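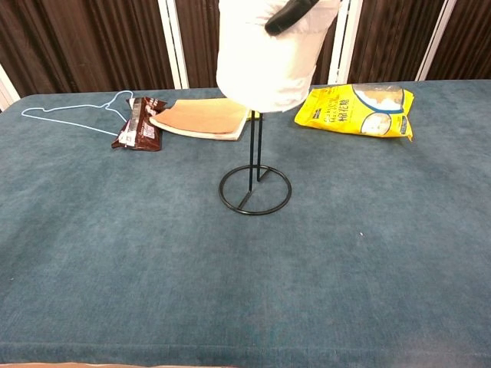 Ältestenrat von Bendadau

Der Ältestenrat von Bendadau ist ein beratendes Gremium der autonomen Region Bendadau. Besteht aus 8 Mitgliedern, je 2 pro Talschaft. Kein Gesetzgebungsrecht, aber Anhörung bei Boden- und Wasserfragen vorgeschrieben.

Geschichte

Vorläufer waren lose Versammlungen der Familienoberhäupter, schriftlich kaum belegt. Formelle Gründung am 28. September 2018 durch Beschluss des Regionalparlaments. Erste Vorsitzende: Elaheh Mahmoudi, vorher Richterin in Tindard.

Wahl und Aufgaben

Wahl indirekt, über die Dorfversammlungen. Kandidaten brauchen zwei Bürgen aus der eigenen Talschaft. Sitzungen öffentlich, ausser bei Grenzstreitigkeiten. Stellungnahmen gehen ans Parlament, das sie beantworten muss, aber nicht befolgen.

Kritik

Lucrezia Fiore sieht im Rat vor allem eine Absicherung alter Klientelnetze, Raphaël Moulin widerspricht (Vermittlung bei Weiderechten sei nachweislich schneler geworden). Streitpunkt bleibt die Vertretung der Stadtbevölkerung von Tindard, die keine eigenen Sitze hat.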